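Feedback Before Grades: Kha Đoàn on Revision Cycles in Middle School Writing

Kha Đoàn has spent most of a teaching career on one question: what students do with written comments after the paper comes back. The Ninmont model, which Đoàn drafted for grades six through eight, separates comments from scores. A draft is returned with notes only. The grade is entered after the second draft, and the first draft carries no points.

"A score closes the task," Đoàn said. "Once the number is on the page, most students read the number and file the paper. If the notes come alone, the notes are the only thing to read."

The procedure is narrow. Each draft receives 2 comments, one on the claim and one on the evidence. Spelling and punctuation are held for a separate editing day. Students restate each comment in their own words on a slip before they change anything, and the slip is stapled to the revision.

Đoàn considers the slip the main instrument. "I can tell from the slip whether my comment was readable. If a student writes 'make it better,' I wrote a bad comment."
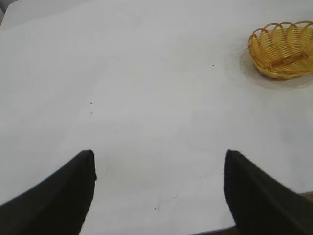 Conference time is the constraint most schools raise first. Ninmont allots 5 minutes per student, held during independent reading, and a class is seen over two weeks. Đoàn asks teachers to hold conferences with the draft, the comment slip and one pencil, and to put everything else away. A broad white tabletop with very little on it is the working condition Đoàn has in mind. Laptops stay closed until the student has said aloud which sentence will change first.

The record from last year covers 565 drafts, all from the Trurer campus. Đoàn sorted revisions into surface changes (word swaps, added commas) and structural changes (a moved paragraph, a new piece of evidence, a rewritten claim). In about 60 percent of the drafts, at least one structural change was made. Đoàn declined to compare this with earlier years, when slips were not collected.

"I don't have a baseline. I have a description of what one group of students did under one set of rules."

Two changes are planned. The comment on evidence will name the line it refers to, and students new to English will be allowed to write the slip in their home language. The second change came from Hầu, a sixth-grade teacher who had been accepting such slips informally since April.

Peer comments remain outside the model. Đoàn tried them in an earlier version, called Tostach, and removed them after one term. "Students were kind to each other and vague. Training them to be specific is worth doing, but it is a separate unit and it needs its own time."

Asked what a teacher working alone could start with, Đoàn named the slip. It requires no schedule change, and one class set can be read in a planning period.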